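Rideaux lavés en machine : ils ont raccourci de 4 cm, que faire ?

Posté par Dilwyn Lougher dans Maison > Textiles

Bonjour à tous. J'ai acheté en juillet du tissu au mètre chez Arnel pour refaire les rideaux du séjour. Coton imprimé, sans doublure, ourlet simple en bas.
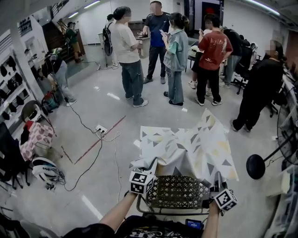 Je les ai lavés une première fois jeudi, à 40 degrés, essorage normal, puis séchés sur un fil. Une fois raccrochés, il manque 4 cm en bas et on voit la plinthe. La largeur n'a pas bougé. Je n'avais pas lavé le tissu avant de le coudre. Est-ce que ça se rattrape, et est-ce que ça va continuer aux prochains lavages ?

3 réponses

Gwilym Kemeys
Le coton perd surtout dans le sens de la chaîne, donc en hauteur sur un rideau. L'essentiel du retrait se fait au premier lavage, parfois encore un peu au deuxième. Tu peux essayer de récupérer une partie : remouille les panneaux à l'eau froide, pas d'essorage, et suspends-les mouillés en tirant doucement sur le bas. Repasse à la vapeur quand c'est encore humide, toujours dans le sens de la hauteur. J'ai regagné 2 cm comme ça sur les miens, pas plus.
Pour le reste, découds l'ourlet. S'il y a assez de rentré, tu refais un ourlet plus petit. Sinon tu ajoutes une bande de coton uni en bas, lavée avant cette fois. L'ancien pli se voit un peu, du vinaigre blanc dilué sur une pattemouille l'atténue. Fais un essai dans un coin à cause des couleurs.

grarkent
Pareil chez moi, jamais réussi à les rallonger. J'ai descendu la tringle.

visia_couture
D'accord avec Gwilym pour l'ourlet. Regarde aussi tes crochets : si le ruban fronceur a plusieurs rangées de passants, mets-les dans celle du haut, le rideau descend d'autant. Et ensuite lavage à 30, essorage doux.

Dilwyn Lougher
Merci. Il y avait bien trois rangées et j'étais sur celle du bas. Je découdrai l'ourlet ce week-end pour ce qui manque encore.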